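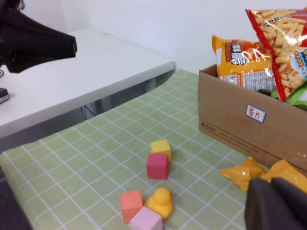
Talks > Family Sessions > Speaker notes

Program Speakers Notes Contact

Labels on Everything: Does It Help?
Lumturie Todorova, Tumholm, 10/23/21

Start slow. Ask who has bought a label maker. Ask who still uses it.

The Tikport handout says every box in a shared playroom needs a label. I doubt it. Point to the carton on the green cloth. The label says 薯片, potato chips, and there are snack bags in it. Fine. But two packets are lying on the cloth in front, and the label does nothing about those.

Then the toys. Foam cubes and a rubber duck, and the box is for chips. Where do they go? The handout wants a box each for blocks and "bath items." Is a duck on a table a bath item? Let them argue. Two minutes, no more.

Preben Hafþórsson will bring up his Flultton survey: 86 homes, 80 of them "tidier" after a month. Tidier according to whom? They filled in the form themselves. Be polite, he's in the second row.

What I'd accept: one box for food, closed when you're done. One for toys, any toys. I tried 24 labels at home in January and could never find the duck.

If time is short, skip the Piras shelving part. Water is by the door. Questions.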